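Voltei a perder as chaves na semana passada. Quer dizer, perder é uma palavra forte, estavam dentro de um saco de pano que estava dentro de outro saco de pano, pendurado atrás da porta. Mas demorei quarenta minutos a dar com elas, cheguei atrasada ao dentista e passei o resto do dia de mau humor. À noite escrevi à Lenuța Buzatu a queixar-me (ela é a pessoa a quem me queixo destas coisas) e ela respondeu-me só: «põe tudo em cima de uma mesa e olha bem para aquilo».

E pronto, foi o que fizemos! Despejar os bolsos, as malas, a taça da entrada, e pôr tudo à vista. Eu pensava que ia ser coisa de cinco minutos e acabou por ser uma tarde inteira, com pausa para café e uma discussão bastante acesa sobre porta-chaves.

O problema dos porta-chaves é que eu gosto deles. Gosto mesmo. Há pessoas que trazem duas chaves numa argola fininha e vivem felizes, e depois há eu, que compro um boneco de cada vez que passo por uma loja de recordações. A Lenuța acha que um porta-chaves tem de fazer barulho, para se ouvir quando cai. Eu acho que tem de ser fofo, para se encontrar pelo tacto no fundo da mala sem tirar a carteira, os lenços, o guarda-chuva e o resto. Já experimentei as duas teorias e a do peluche ganha de longe (desculpa, Lenuța).

Também decidimos que os telemóveis ficavam ali, virados para baixo, para ninguém se distrair a meio. Resultou mais ou menos.
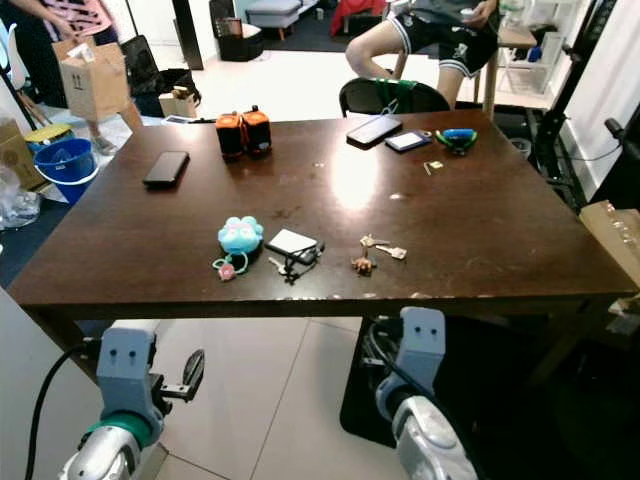
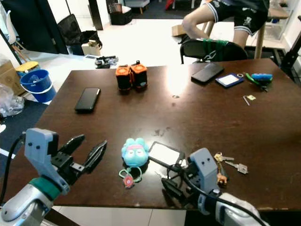
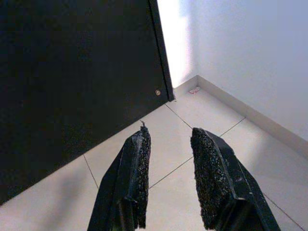 *As duas primeiras: a mesa castanha com o peluche azul-claro, as chaves e os telemóveis. A última: o canto da parede, com os azulejos claros do chão.*

O peluche é o meu favorito e não está em discussão. Andou comigo desde dezembro, preso à mala de todos os dias, e já foi lavado à mão mais vezes do que algumas camisolas minhas. A figurinha pequenina que anda com o outro molho também fica, embora me arranhe o forro dos casacos todos.

Já as chaves propriamente ditas foram outra conversa. Sabem quando se pega numa chave e não se faz a mínima ideia do que abre? Fui de porta em porta a experimentar, arrecadação incluída, e descobri que andei anos a carregar a chave de um cadeado que deitei fora na mudança. E uma outra, do antigo cacifo do ginásio Parnov, que devia ter devolvido quando desisti. Vou lá entregá-la um dia destes, com vergonha.

Depois veio a parte de arranjar um sítio para tudo. Andei a ver uns ganchos de parede da Imevus, muito bonitos, mas não me apetecia furar nada, e aquele canto branquinho tem a parede tão lisa que me dava pena. A Lenuța insistia num tabuleiro raso, daqueles onde se pousa tudo ao entrar. Eu queria uma caixa com tampa. Ela disse que caixa com tampa é onde as coisas vão para serem esquecidas, e aí tive de me calar, porque tenho três caixas com tampa e não sei o que está dentro de nenhuma.

Ficou então assim: um tabuleiro para o que sai de casa todos os dias e uma gaveta para o que sai de vez em quando. Os cartões e as fitas de pescoço vão para a gaveta. Ferramentas voltam para a caixa delas, que é onde já deviam estar. Cada molho tem no máximo um boneco (esta regra foi imposta, não a votei) e as chaves suplentes levam uma etiqueta com o nome escrito a caneta que não borre. A primeira caneta que usei borrou.

Ainda me falta comprar o tabuleiro. Por enquanto está a fazer as vezes um prato de sobremesa com uma lasca na borda, e a verdade é que há quatro dias que saio de casa sem andar à procura de nada. Se alguém tiver um tabuleiro bonito para recomendar, baratinho e que não escorregue, deixe nos comentários, que eu leio tudo!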